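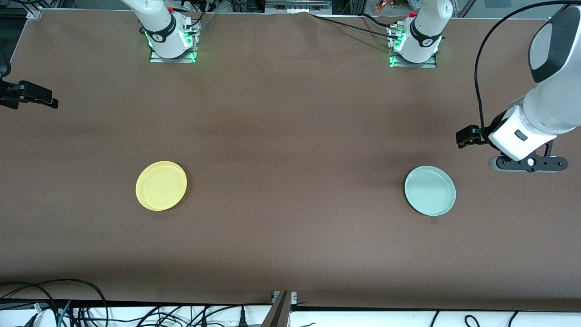

Krajewska 餐厅台面与餐盘配色更新项目：第二阶段进展报告

提交方：Nadwood 室内与餐饮器具工作室
接收方：Cinditby 基金，项目联系人 Ineke Hermans
报告日期：2019年3月9日，星期六
执笔：Dorottya Lengyel

一、本报告范围

本报告涵盖第二阶段的台布选定、餐盘颜色筛选、摆放位置规定、洗涤试验及采购准备。第一阶段的场地测量和用餐者访谈已在一月的报告中提交，此处只在涉及参数变更时引用。照明改造由 Krajewska 自行出资，不在拨款范围之内，但台面颜色的判定受照明影响，相关约束列于第五节。

第二阶段的计划工作项大部分已经完成。未完成的有两项：台布收边方式的最终确认，以及备用餐盘的存放方案。前者影响订货时间，后者不影响。

二、背景与目标复述

Krajewska 日间餐厅登记用餐者为 58 人，其中相当一部分有不同程度的视力下降。原有台面为浅色，原有餐盘为白色，盘沿与台面之间的明度差很小。第一阶段的访谈记录中，用餐者多次提到难以判断盘子的边缘，取餐时餐具碰到盘外，或将杯子压在盘沿上。工作人员的记录与此一致。

项目目标在拨款协议中表述为：通过更换台布和餐盘，使盘沿在正常用餐距离内易于辨认，同时不增加备餐和清洗的工序。协议没有规定具体颜色。第一阶段结束时，双方同意台布采用单一深色或中深色，餐盘采用两种颜色，分别对应两类餐食，以便分餐人员核对。

三、台布

候选台布为棕色、深蓝色和深灰色，均为无图案的单色布。带图案的布在第一阶段已经排除，原因见一月报告附录：用餐者把图案误认作食物碎屑或污渍，分餐人员也反映擦拭后不易判断是否擦净。

经比较，选定棕色。理由如下。深蓝色与薄荷绿色餐盘之间的明度差足够，但在傍晚灯光下深蓝色整体偏黑，靠窗与靠墙两侧的观感差异较大。深灰色的对比数据与棕色接近，但面粉、盐和面包屑在深灰色上过于明显，分餐人员要求更换的频率会随之上升。棕色在两种光照下变化较小，与餐厅现有地面颜色也容易区分。

台布铺设要求为整面覆盖，表面平整，用餐区域内不得有拼缝。长桌若需两块布相接，接缝必须留在桌子的服务端，由分餐人员使用。Rui Sampaio 对铺设方法作了记录：先对齐远端长边，再向近端展开，最后由两人从中线向两端抚平。先对齐短边的做法在长桌上会产生斜向褶皱，抚平后仍会在盘底附近残留轻微隆起，已从操作说明中删除。

台布下方是否加防滑垫，第一阶段未作结论。本阶段试用了整张薄垫和局部垫条两种做法。整张薄垫效果稳定，但更换台布时垫子容易一并移位，需要重新对齐。局部垫条在桌角处可接受，在长边中段作用有限。目前的规定是长桌使用整张薄垫，方桌不使用垫层，台布以桌角夹固定。夹子型号沿用 Krajewska 现有库存。

收边方式尚未确定。供应商 Flarkeo 提供了折边车缝和锁边两种样品。折边较耐洗，但边缘厚度会使台布在桌沿处略微翘起。锁边较平，耐洗程度要等洗涤试验全部结束后才能判断。详见第六节。

四、餐盘颜色

餐盘统一为圆形。进入第二阶段的颜色有黄色、薄荷绿色、橙红色和白色，其中白色仅作为对照。选定的两种为明黄色和浅薄荷绿色，配棕色台布。首页照片中，黄色盘位于台面中心偏左，薄荷绿色盘位于中心偏右，两者前后位置大致相同。

黄色与棕色之间的差别在明度和色彩两方面都较大，各次比较中辨认结果最稳定。薄荷绿色的饱和度较低，对比主要来自明度，在光线不足时略逊于黄色，但仍明显优于原有的白盘配浅色台面。橙红色在棕色台布上的盘沿辨认较差，同时与番茄类菜肴颜色相近，盘内食物的边界也不清楚，已排除。

食物与盘面的对比也做了检查。黄色盘盛放土豆泥、玉米和炒蛋时，食物与盘面接近，用餐者可能低估盘中剩余量。薄荷绿色盘盛放豌豆泥和部分汤类时有类似问题，但程度较轻。Karlijn Goossens 据此调整了两种颜色与餐食类别的对应关系：黄色盘用于常规主餐，以肉类、鱼类和深色蔬菜为主；薄荷绿色盘用于软食，软食中的浅黄色和米白色食物较多。若当日主餐以浅黄色食物为主，厨房可在分餐单上注明换盘，颜色含义当日以分餐单为准。

换盘规则在讨论中有不同意见。Wouter Dewulf 认为颜色与餐食类别的对应应当固定，允许换盘会削弱核对作用。现行折中办法是，换盘必须整个餐次统一执行，不得只对个别座位换盘，并在分餐台的板上写明。试行期间出现过一次分餐单已注明而板上未写的情况，分餐人员在出餐前发现并更正。此项规则将在第三阶段末复核。

两种颜色的识别对色觉异常者是否有效，拨款方在一月的意见中提出过询问。黄色与薄荷绿色之间的明度差有限，对部分色觉异常者而言，单凭颜色区分两类餐食不可靠。因此软食分餐单仍保留文字标签，盘色仅作辅助核对。台布与任一盘色之间的对比不依赖色相，盘沿辨认不受此影响。

五、摆放位置与照明约束

第一阶段的平面方案按座位等分台面，盘子间距由座位数决定。试用后发现，间距过小时相邻两盘之间的深色台面过窄，两个浅色圆形在视觉上容易连在一起，削弱了台布的作用。修订后的方案以相邻盘沿之间保留完整一段台布为原则，杯子和餐具不得放在这一段的中部。

执行该原则后，长桌的座位安排相应放宽。餐厅现有桌子共 8 张，经重新排布，各餐次仍可容纳全部登记用餐者，但高峰时段机动座位减少。Krajewska 方面接受这一结果，条件是访客用餐须提前登记。

盘子的前后位置定在台面进深的中部附近，从座位一侧略向内收。位置过于靠近桌沿时，坐轮椅的用餐者因扶手高度无法贴近桌面，视线与盘沿的夹角过小；过于靠内则取餐距离增加。桌面不另作定位标记。曾试用缝线标记，擦拭时积留碎屑，且部分用餐者试图将其拿起，故取消。

盘子放下后应检查盘底是否压住台布褶皱。操作说明中的相关条目改为：放盘前用手掌抚过放盘位置，放盘后不得拖动，如需调整应提起后重新放下。拖动会使台布在盘前堆起，长桌上尤其明显。

照明方面，Krajewska 计划更换餐厅灯具。本项目的配色判定基于现有灯光和日间自然光两种条件。若新灯具的色温与现有灯具差异较大，薄荷绿色盘的对比需要重新检查，黄色盘预计影响较小。我方已请 Krajewska 在确定灯具型号之前提供样灯，目前尚未收到。此项列为外部依赖。

六、洗涤与耐用试验

台布洗涤试验由 Krajewska 洗衣间按日常程序进行，每条试样最多洗 75 次，期间定期取出检查褪色、收缩和边缘状况。试验目前仍在进行，以下为中期结果。

颜色：棕色试样有轻微变浅，变化均匀，未见局部斑块。变浅后的布与两种盘色的对比仍满足要求。同批的深蓝色试样褪色较不均匀，折痕处偏白，这也支持了第三节的选择。

收缩：主要发生在最初几次洗涤，之后趋于稳定。裁剪尺寸已按收缩后的长度加放，下垂量控制在轮椅扶手不会勾住的高度。首批裁剪的两条长桌台布未计入长度方向的收缩，洗后下垂不足，已改作方桌用。

边缘：折边试样完好。锁边试样有一条在转角处出现散线，其余尚无异常。Flarkeo 认为是该条的起针位置造成，建议继续试验。我方同意继续，但在结果出来之前不作锁边订货。

表面：洗后直接折叠存放的台布会留下明显折痕，在侧光下形成浅色线条，对盘沿辨认有干扰。改为卷存后问题基本消除。卷存需要纸管和较长的搁架，Krajewska 已腾出布草间的一侧墙面。

餐盘方面，检查内容为洗碗机清洗后的颜色变化、盘面划痕及盘沿缺损。截至本报告，两种颜色均未观察到可辨认的褪色。黄色盘上的刀痕较薄荷绿色盘明显，属于外观问题，不影响使用。咖喱和甜菜类菜肴在薄荷绿色盘上留下过浅痕，浸泡后可去除。浸泡会增加清洗工序，与项目目标不符，因此要求厨房对软食中的此类菜肴在收盘后立即冲洗，由分餐间在堆叠前完成。该做法的可行性将在下一阶段观察。

七、用餐者与工作人员反馈

反馈以简短问答方式收集，由 Karlijn Goossens 在午餐后进行，共有 20 名用餐者参与。问题限于盘沿是否容易看清、盘子颜色是否可以接受，以及座位间距是否合适。反馈样本不大，且参与者为自愿报名，不宜据此推算全体用餐者的看法。

多数参与者表示盘沿比以前清楚。对黄色的评价有分歧，有人认为过于鲜艳，像儿童餐具。这一意见在第一阶段也出现过。改用较沉的黄色会降低与棕色台布的对比，我方建议维持现有颜色，并在更换时允许个别用餐者选用原有餐盘，由分餐人员登记。对薄荷绿色没有明显的反对意见。有参与者提到棕色台布使房间显得较暗，该意见已转给负责照明改造的 Krajewska 人员。

分餐人员的反馈集中在铺布和存放。卷存的台布取用较快，但长桌台布较重，一人搬运不便。Rui Sampaio 建议将长桌台布放在搁架下层，方桌台布放在上层，已采纳。分餐人员还提出，撤盘后棕色台布上的水渍不易看清，擦拭时容易遗漏。操作说明中增加了沿长边依次擦拭的顺序要求。

八、采购与预算执行

餐盘订货单已由 Wouter Dewulf 核对，等待 Krajewska 签字。两种颜色的数量按餐食类别分配，另加备用量。供应商确认两种颜色在后续批次中继续供应，但不保证不同批次之间完全一致。因此备用量与首批同时订购，避免同一桌上出现可见色差。

台布布料已预留，收边费用待定。若采用折边，单条费用略高，总额仍在协议的台布科目之内，不需要调整预算。防滑垫由杂项科目支出，支出凭证随本报告另册提交。

本阶段没有发生科目之间的调剂。洗涤试验使用 Krajewska 的设备和人员，按协议作为受助方配套投入记录，不计入拨款支出。

九、偏差与风险

台布裁剪返工造成布料损耗，已由改作方桌台布部分抵消，剩余损耗记入台布科目。返工原因是加放量仅按宽度方向计算，裁剪单模板已经修改，长度与宽度分列填写，并由第二人核对。

收边试验若在下一阶段中期仍无结论，将直接采用折边，以保证换装日期。桌沿翘起问题可用桌角夹和延长熨烫缓解，效果属可接受范围。

灯具更换日期不由本项目控制。若灯具在餐盘到货之后才确定，薄荷绿色盘的复查只能在使用中进行。备选做法是软食也暂用黄色盘，以盘边标签区分，核对效率会下降。

十、下一阶段工作安排

完成台布洗涤试验并确定收边方式，负责人 Rui Sampaio。
签订餐盘订货单，安排到货检查，负责人 Wouter Dewulf。到货检查内容为颜色一致性、盘沿缺损和叠放稳定性。
确定备用餐盘存放位置。现有两处可选，分餐间上柜和布草间下层，前者取用近但高度不便，后者须与台布分隔。
分批换装，先长桌后方桌。每批换装后保留观察期，再进行下一批。
修订操作说明并张贴于分餐间，负责人 Dorottya Lengyel。
换装完成后重复盘沿辨认问答，问题与本阶段保持一致，以便比较。

十一、请拨款方确认的事项

请 Ineke Hermans 确认：收边费用可在台布科目内由我方自行决定，无需另行报批；允许个别用餐者保留原有餐盘，不视为偏离协议；照明样灯延迟所引起的复查可顺延至第三阶段，不影响第二阶段的结项。

随附材料：台布裁剪单修订版，洗涤试验中期记录，用餐者问答汇总，防滑垫支出凭证。餐盘订货单签字后补送。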